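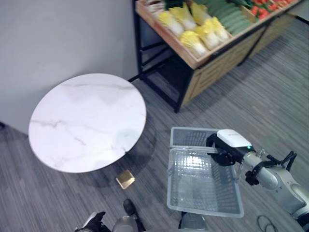 The gripper with an empty basket, beside the vegetable stand.

Category: Robots at work / Questions and answers
Reading time: 4 min
Last change: 19/12/2021

Can a robot already do the chores? Frequently asked questions

We receive many letters with almost the same questions, from shop owners and also from people who only want help at home. I collected the answers on this page. They are based on our own work at Clollbridge, so other teams may have a different experience.

Can a robot fill the shelves in my grocery store today?

Partly. If the goods are in boxes of one size, and the shelf is always in the same place, a machine can do a good part of it under supervision. Fresh produce is much harder. A napa cabbage has loose leaves at the top and a firm white base, and no two of them have the same shape. We can pick one up. We cannot yet promise you that the customer would still want to buy it afterwards.

Why do you practice with baskets?

Carrying a basket is a part of many other jobs. You collect an order in it, you bring back returned goods in it, at home you bring things from one room to another. A thin plastic rim is also a fair test for the fingers. If they press too weakly, the basket turns in the grip, and if they press too strongly, the rim bends.

An empty basket is the easy case. With goods inside, the weight moves during walking or turning, and the arm has to correct for this all the time.

How often does it succeed?

In October we made 2,905 attempts to lift a basket by the rim, and 722 of them failed. Please do not compare this number with numbers from other companies before you know what they count as a failure. We count every attempt where a person had to touch something, even if only to push the basket a little nearer.

Most failures happened before the fingers closed. The robot judged the position of the rim wrongly, usually where the plastic is see-through or the light makes a bright spot on it.

Is it faster than a person?

No. A new employee on the first morning is faster than our machine. For some owners the speed is less important, for example if the work can be done in the night when the store is closed. But then somebody must be reachable by telephone, and you should include this in your calculation.

Does the robot see the difference between a cucumber and a zucchini?

In good light, usually yes. Recognizing the vegetables is the part which improved most in the last years. It is more difficult to decide which one to take first when they lie tightly side by side. A person puts a finger between them without thinking. Our gripper needs a free gap on both sides, and in a full crate there is often no gap.

What about tomatoes?

We do not offer it. We tried with softer finger pads from Estix and the results were better than before, but I would not leave the machine alone with them.

Can I buy one for my home?

From us, no, and I would advise you to wait. A shop is a relatively simple place: the floor is flat, the stands remain where they are, and the staff can be trained. In a home there are toys, carpets with fringes, a cat, and a chair that was somewhere else yesterday. Clearing a table sounds like one chore, but for the robot it is a new chore with each new table.

If you want less housework this year, a good dishwasher and a vacuuming robot will give you more for the money.

Is it safe to stand next to it?

During our tests a trained colleague is always nearby, with the stop button in the hand. The arm moves slowly when a person is within reach. We ask visitors to stay 2 meters away, and also to look where they walk — a cable on the floor is a more ordinary danger than the arm, and we had one visitor who tripped.

Do you train in simulation or with real things?

Both. We prepare the movements in Jetasora, where we can repeat a grip a few thousand times during lunch. Then we must repeat it on the real carpet with the real crate, and there we find the mistakes. The simulation still has no good leaves. Cabbage in the computer behaves like a ball.

Will my staff lose their jobs?

I cannot answer this for every company. At Uçar, the grocery firm where we had our longest trial, some 400 working hours were observed and written down before any machine came in. Much of this time went to small decisions: is this one still fresh, does this crate look too empty, where did the customer want to go. None of that is on our list for next year. Moving empty baskets and closed boxes is on the list.

Can we visit or send you our own task?

Yes. Please write in one or two sentences what has to be moved, from where to where, and how it is done now. A short video from your telephone is very useful. We answer all letters, although in the weeks before the holidays it can take longer.

Answers written by Miloslav Sýkora, Clollbridge

This site uses cookies to remember your settings and to count visits. By continuing to read you agree to their use. Accept / Change settings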